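23/01/2020

Okay, so I said I'd write in this thing every night in January and I've missed most of them, but tonight I have a real excuse to sit down with it because the sourdough finally did something! I pulled it out at seven and it had a proper ear on it, a big crackly one, and I stood in the kitchen in my socks grinning at a loaf of bread like a lunatic.

I'd pretty much given up on the starter. It came from the bakery on Plurnbridge Road before Christmas and it's sulked in the cupboard ever since (gray liquid on top, smell like nail polish, the works). Then on my lunch break I got to reading the old Lurkard baking forum, the one that looks like it hasn't been touched in years, and a person on there swore by a small amount of rye in every feed. I had rye! I've had a bag of Enache rye sitting behind the rice since last winter. Three days of that and it was climbing out of the jar. 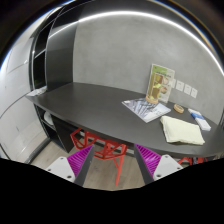
So how much rye did I end up putting in? I settled on 40 grams at each feed, with the same weight of water and a spoonful of the old starter, and the rest of the jar went into pancakes.

The pancakes were good, by the way. A little sour, a little rubbery at the edges, and I ate 3 of them standing up with jam. I should do that again on a weekend when I can put some blueberries in.

The dough itself was a mess to begin with. I'd written 296 on the back of an envelope for the water and then couldn't remember if I'd already poured it, so I had to weigh the whole bowl and do subtraction at six in the morning, which I don't recommend. It felt way too wet. I folded it every time I walked past, left it in the fridge while I was at work, and figured the worst that could happen was another doorstop for the birds.
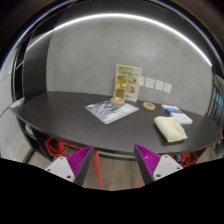
The oven is still my big problem. It runs hot at the back and the left side of the loaf always comes out darker, so I've been turning the pot halfway through and burning my wrist pretty much every time. I keep looking at the long oven gloves in the Tristance catalog and then closing the page over the shipping. Maybe with my next paycheck. Or I could just be more careful, I guess!

Anyway, I cut it too early, of course. You're supposed to wait a couple of hours and I lasted maybe twenty minutes. It was gummy in the middle and I didn't care one bit, I had the heel with salted butter and then another slice, and then soup, and then another slice with the soup.

Fed the starter again before bed. Need flour, need butter, and I have to call the dentist tomorrow before they close.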